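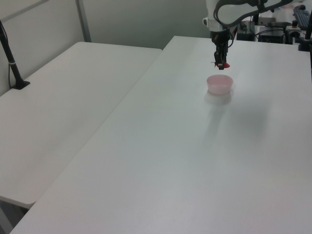 Harpreet Tremblay has taught fiddle in Timville long enough to have seen several miracle methods come and go, and the newest one doesn't impress her much. I had gone over in October to ask about learning tunes by ear, and whether slow-down apps have changed how people do it. Her first reply was to ask me to hum a jig, any jig, all the way through. I got as far as the second part.

"There you are," she said. "You've heard that one hundreds of times, I'd guess. You own a recording of it. You can't sing it. So what good would slowing it down do?"

The app most of her students bring in is called Tareo. It holds 2,881 tunes, plays each at whatever speed you like, and loops any stretch you mark. I use it myself and told her so. She has nothing against the looping. What she doubts is the claim, repeated in nearly every review I've read, that a beginner with a phone can now pick up a tune a day.

"A tune a day to do what with?" she said. "I had a man come to me with roughly 50 tunes. He'd kept a list. I asked for the third one on it and he had to look at his phone to find out how it started. After that he could play it, note for note, at the speed he'd learned it. He couldn't play it faster and he couldn't play it slower."

I put it to her that this might be one man and not a general rule. She granted the point, sort of. She has no numbers, she said, and she's wary of teachers who claim to. But she thinks half speed does something odd to dance music in particular. The lift in a reel comes from where the bow changes and how long it leans on the note before, and stretched out like that the lean turns to mush. Students copy the mush.

I'm not sure I buy all of it. Plenty of good players wore out records by slowing them down on a turntable, and they seem to have found the lift all right. When I said so she laughed.

"They did, and then they went out and played for dancers three times a week. You never hear that half of the story from the people selling the app."
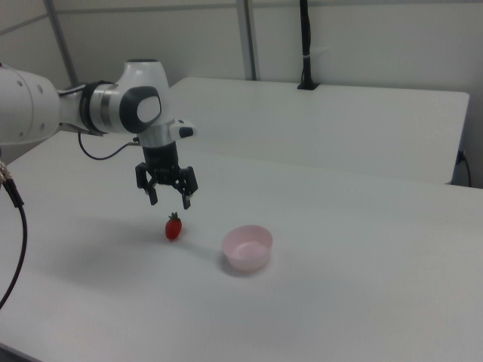
Bow hand is the other thing she won't leave alone, and it was where I expected the most received wisdom. Most fiddle teachers have a speech about relaxation, and most of the speeches are useless to anyone who is tense. Tremblay's version is at least practical. She has her students hold the right arm out, bend it at the wrist and let the fingers hang straight down with gaps between them, much as the two black fingers of that gripper hang open over the table. Only then do they get a pencil, and after a while a bow. "If they can't hang open with nothing in them, they won't be loose with a stick in them," she said. It sounded like one more speech to me, but I tried it that evening and my bow did stop skating quite so much toward the tip. It may have been the fresh rosin.

We argued longer about sheet music. The received view in the sessions near Dradodley is that reading ruins your ear, and I was ready for her to agree. She didn't. She reads, she writes out parts for the string group at the Kennedy, and she thinks the hostility is mostly for show.

"Half the ones who tell you never to touch the dots learned from the dots," she said. "They just stopped admitting it. What matters is whether you can put the page away. Give it 2 weeks and close the book. If the tune's gone, you never had it."

She is less patient with the idea that there's a correct version of anything. A student once brought her three transcriptions of the same hornpipe and wanted to know which was right. Tremblay played him a fourth. I asked if that had helped him. "Not in the least," she said. "He was furious. He went and found someone else for a while."
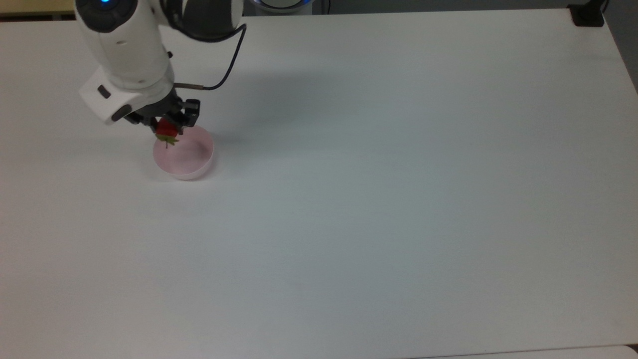
How long should a beginner stay on one tune before moving to the next?

"Until you can start it cold, in the morning, without hearing it first," she said. "For most people that's a few weeks. Some tunes take a season, and you can have another one going alongside if you get bored."

I asked what she'd tell someone who lives nowhere near a teacher and has only the phone. It's the fair objection to everything she'd said so far, and she took her time over it. She would pick one player, she said, and stay with that player for months. Listen at full speed while doing the dishes, well before the fiddle comes out of the case. Sing it badly. Use the loop for the two or three bars where the fingers get lost, then turn it off. And record yourself, which she says her students would sooner skip than any scale.

She also thinks they should save their money. Workshop weekends, special shoulder rests and tuners with extra lights all get the same raised eyebrow. Her own bow cost less than most of her students', and when I tried it I couldn't say it was any worse than mine. I couldn't say it was better, either.

Before I left she made me hum the jig again. I managed the second part this time and went wrong on the way back into the first.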